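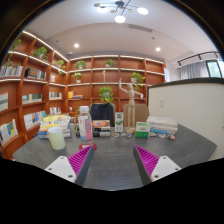 How often do the finger pads on a hand-held gripper need to be changed?

Arruda replaces them after every 121 hours of logged use, or sooner if a rib is torn or a pad has started to lift from its mount plate.

May 3, 2020
By Veerle Stevens

CLIRHAM. Arruda today released its care and setup procedure for the Bulum hand-held gripper, the two-finger tool its staff use to record everyday handling tasks. The procedure replaces the separate notes previously kept at each workbench and takes effect immediately.

Under the new procedure, the operator inspects both magenta pads before each session. The ribs are wiped with a damp lint-free cloth and left to air dry. Solvents are not permitted. The white mount plates are then checked for cracks near the screw holes, and any screw that turns under finger pressure is removed, cleaned and refitted. Pads are always replaced as a pair.

Once the fingers are back in place, the operator closes them slowly and confirms that the pads meet along their full length. The camera view is checked next. Both fingers must appear at the bottom of the picture, one on each side, with the tabletop visible between them. If one finger sits higher than the other, the mount is loosened and reset.

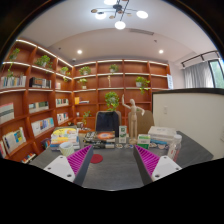 Arruda Equipment Care Group, Clirham

The final check takes place at a furnished table with ordinary items such as a capped water bottle, a cup, stacked books and a jointed wooden mannequin. The operator completes four grasps on items of different widths and enters the result in the tool log. A gripper that drops an item is tagged and returned to the bench.

"Pad wear is gradual, and operators adjust to it without noticing," said Veerle Stevens of the Equipment Care Group. "A fixed interval gives us a clear point at which the work has to be done."

Replacement pads are supplied by Cornetti. Arruda will review the interval in August.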